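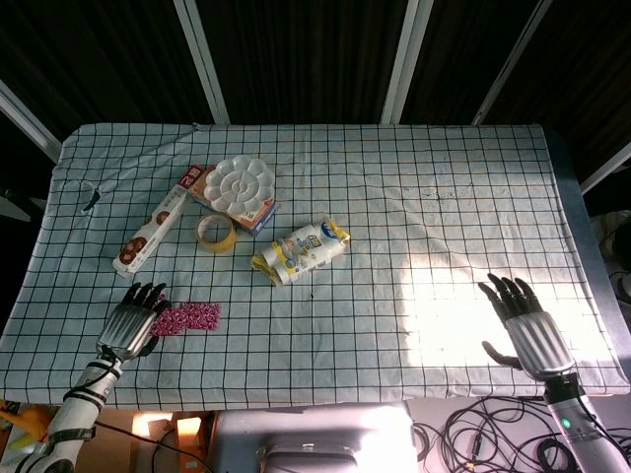 *Reading time: 2 minutes*

**Hunstead Craft Room, minutes of the table meeting, Feb 14, 2025**

Chair: Tyra Isaksson. Minutes: Manju Awasthi, again.

**1. Last minutes**
Agreed, apart from the spelling of Alemneh, which has now been wrong in two sets running.

**2. The tablecloth**
The pale grid cloth stays. It was bought in July as a temporary measure and has since outlived the measure. Tyra asked whether it could be ironed. Manju said anything could be ironed. No one was put down for it. A request for a plain cloth was heard and not taken further, as the quilting group likes having squares to line things up with. The specks towards one corner were raised. Shaking it outdoors was proposed and carried.

**3. Things living on the table**
The table is meant to be clear at the end of a session. At present it is home to the biscuits, another printed box, the flower-shaped paint palette and the parcel tape.

- Biscuits: the long white box to go in the kitchen cupboard. Tyra noted that biscuits in the cupboard last 19 days and biscuits on the table do not.
- Palette: belongs on the painting shelf. Putting it on top of a box does not count as a shelf.
- Tape: to hang on the hook by the door. The hook has been up for a year and is in excellent condition.
- The white and orange box: Manju to find out whose it is.

**4. Fabric scraps**
The small magenta and white swatch was discussed for longer than anyone intended. One view was that it should join the scrap bag. The other was that it is too good for the scrap bag, which is how we came to have a second scrap bag. It will be kept for the Firach cushion covers, for which we need 43 pieces and have a fair way to go.

**5. Sun**
The right-hand side of the table gets the full glare. Felt left there over the summer faded badly. A blind from Prorkia would cost around £200. Meeting felt that sitting on the left was cheaper.

**6. Any other business**
Alemneh group would like the table for an afternoon. Yes, if they bring their own tape.

**Actions**
Manju: box, shaking of cloth, spelling.
Tyra: blind, in case the price comes down.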